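Household Materials and Their Care
Notes for Session 4: Wire, Coatings and Why Your Closet Rusts

Welcome back! Last week we finished with wood and how it moves with the seasons. Tonight is metal, and mostly thin metal, because thin metal is where all the fun is. Bring your notes from Session 3 if you have them, as the part on humidity comes up again.

1. What wire is

Wire starts life as a thick rod. The rod is pulled through a hole slightly smaller than itself, then through a smaller hole, then a smaller one, until it reaches the size the customer wants. The plate with the hole in it is called a die. The process is called drawing, and it is one of my favorite things in all of manufacturing – nothing is cut away, so all the metal you started with is still there, only longer and thinner.

Something else happens along the way. Each pull makes the metal harder and springier. Take a paper clip and bend it back and forth at the same spot. The first bend is easy, the next is a bit stiffer, and after a few more it snaps. You have just done by hand what the die does on purpose. The term is work hardening, and it will be on the review sheet.

If the maker wants soft wire again (for tying up tomatoes, say, or hanging a picture), the coil goes into an oven and is cooled slowly. That is annealing. Soft wire stays where you bend it. Hard-drawn wire wants to go back where it was.

2. Steel and water

Plain steel wire is cheap, strong and willing to rust at the first excuse. Rust needs iron, oxygen and water, and the water can simply be the damp in the air. Salt speeds it up, which matters if you live near the coast or if you hang sweaty gym clothes in a closed space (you know who you are).

A thick steel beam can rust on the surface for years and still hold up a roof. A wire has no such luxury. Its surface is large compared with what is inside, so a small amount of rust is a big part of the whole. It also comes off on things. Anybody who has found a brown line across the shoulders of a white shirt has met this chemistry in person!

3. Four ways to keep the water off

Paint or lacquer. Cheap and thin. Chips easily at bends.

Zinc. This is galvanizing, and it is wonderful stuff. Zinc corrodes in place of the steel, so even a scratch is protected for a good while. The look is dull gray and a little rough, which is fine on a fence and less fine next to a silk blouse.

Chrome or nickel plating. Bright and smooth. Lovely until it is scratched down to the steel, and then the rust gets in at the scratch and creeps along underneath.

Plastic. The wire gets a skin, either by dipping it in melted plastic, by coating it with powder that is then heated, or by squeezing a plastic sleeve around it as it runs through a machine. The skin is thick compared with paint, it bends along with the wire, and it comes in any color you like.

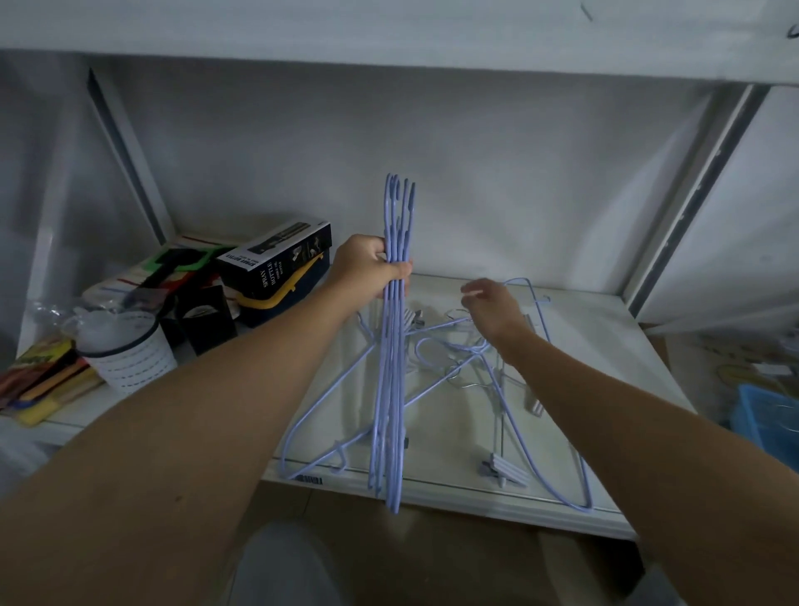

The weak spot with any coating is the cut end. Wherever a length of wire was snipped, bare metal may be showing unless somebody went back and sealed it. So when you are buying, look at the tips first. A rounded, covered tip is a good sign. A flat gray dot at the end means the water has a way in, and once it is in, the plastic works against you by holding the moisture close to the steel. You may see the skin swell or go brown from the inside, sometimes an inch or more from where the trouble began.

4. A short case: the Bavov drying rack

Ynyr Wogan brought this one in last spring and I have used it ever since. The Bavov rack in his laundry room was bought in March and had brown feet by the fall. The arms were perfect. The feet had lost their end caps and stood on a tile floor that was mopped every Thursday. Same wire, same coating, same room – and the rust was only where bare ends met water.

He cleaned the ends with fine sandpaper, dried them overnight, dabbed on two coats of clear nail polish and pushed on new rubber caps. A year later they still look good. Jeanine Declercq asked in class whether he could have skipped the polish. Maybe, but a cap by itself can hold a little pool of water, and I would not risk it.

5. Looking after coated wire

Wipe it with a damp cloth and a drop of dish soap. No steel wool, ever. Sunlight makes many plastics brittle, so keep coated wire off the balcony when it isn't in use. If the skin cracks at a bend, dry the spot well and seal it the same day. And don't force a bent piece straight again and again; remember the paper clip.

6. For next time

Please bring one piece of wire from home, any kind. A Christmas ornament hook, a whisk, a bit of old fence, a spring from a dead pen, all welcome. We'll test each one with a magnet and a bend test, and then leave a short length of each in salt water for 10 days. Label yours with masking tape.

Reading: the handout on zinc, plus page 21 of the course pack, where there is a very good drawing of a die in cross section.

Review terms: drawing, die, work hardening, annealing, galvanizing, plating, cut end.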